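Home | Contents | Chapter 5 | Chapter 6 | Glossary
Last updated: July

Chapter 6. Carrying and Balance

In Chapter 5 the club project got its robot to stand and to shift its weight from foot to foot. This chapter adds a load. A humanoid that walks well with empty hands can still fall when it picks something up on one side, and most student teams find this out in their first week of carrying trials.

The Tranamdale club, led by Ismael Lins, will be our case through the next two chapters. Its members meet on Wednesday and write their control code in Gakik, the teaching language used in this book. Their task is simple to state: walk across a room with a jug in one hand, stop at a piece of furniture, and keep the other hand free for a second job.
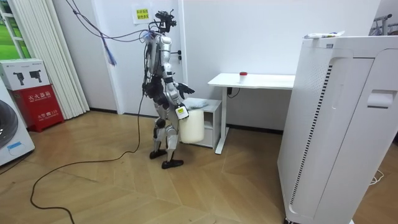

Why does a load in one hand matter more than the same load split between two?

A load on one side moves the combined center of mass toward that side. The robot has to lean the other way or place its feet differently to keep that point over its support. With the load split evenly, the sideways shifts cancel, and the controller mostly has to deal with the added weight.

Kipchumba Athumani kept the club's log for the term. It holds 435 carrying trials, and 380 of them ended with the robot still on its feet. We will use the log in Section 6.2 to compare a fixed lean with one that the controller updates at every step.

Before you start, you should be able to find the center of mass of two bodies on a line and draw a support polygon for one foot and for both feet. If either is new to you, go back to Section 5.3. Exercises marked Z use the Zallow simulator and need no hardware.

Comments

khond_reader: Is the log file the same one as in the first edition? Mine has 2661 lines.

T. in room 2: Section 5.3 only covers flat feet. Worth reading the notes on toe contact too.

marla_k: Exercise 4Z runs fine on the school laptops.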